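# Hemeck

Hemeck is the perception and planning package used by the Brinton manipulation program for household laundry tasks. It receives images from a wrist camera, estimates the position of the appliance and of any container near it, and passes a set of approach poses to the arm controller. The package is maintained by the software group at Brinton and is released for research use only.

## Scope

The current release covers front-loading washing machines and open-topped baskets. Top-loading machines are not supported. Door opening is handled by a separate package, Dondo, and is not described in this file.

## Components

- `hemeck_detect` – locates the door ring, the glass and the basket rim in each image
- `hemeck_track` – keeps those estimates steady while the wrist moves
- `hemeck_plan` – produces approach poses and rejects those that would bring the fingers into contact with the door
- `hemeck_review` – replays a recorded run next to the planner output

The four components may be started together with `hemeck.launch` or run one at a time. When they are run separately, `hemeck_track` must be started before `hemeck_plan`.

## Detection at close range

At working distance the appliance is seldom visible as a whole. The detector therefore does not search for a complete machine. It fits an ellipse to whatever part of the door ring is available and treats the flat front panel as a second, weaker cue.

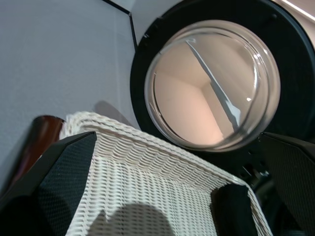 The basket rim is fitted separately, as a curve in three dimensions. Woven rims have given less stable results than plain molded ones, as the texture along the edge produces many short false segments. Version 2 of the detector joins these segments before fitting and should be preferred for all new work. The earlier version remains in the `legacy` folder so that older results can be reproduced.

Reflections on door glass are masked before the ellipse is fitted. The mask is generous, and users who need detail from inside the drum should read the unmasked image topic instead.

## Configuration

Settings are read from `config/site.yaml`. The following values are most often changed:

| Key | Default | Meaning |
|---|---|---|
| `rim_margin_cm` | 4 | Smallest distance kept between the fingertips and the rim before a grasp is approved |
| `track_window` | 7 | Number of past images used for smoothing |
| `mask_glass` | true | Removes bright spots on the door glass |

A larger tracking window gives smoother poses but slows the response when the basket is moved during a run.

## Known limitations

Black fingers in front of a black door ring may be merged into a single region. The finger mask supplied with the package corrects this for the Öberg gripper only. Sites using other hardware must produce their own mask with `tools/make_mask.py`.

Clothing that hangs over the rim is not modeled. The planner treats it as free space, and operators should keep the speed limit in place until this is resolved.

## Reporting problems

Reports should include the site configuration, the software version and the recorded run. Reports without a recorded run are kept on file but are not assigned. New reports are reviewed every Monday.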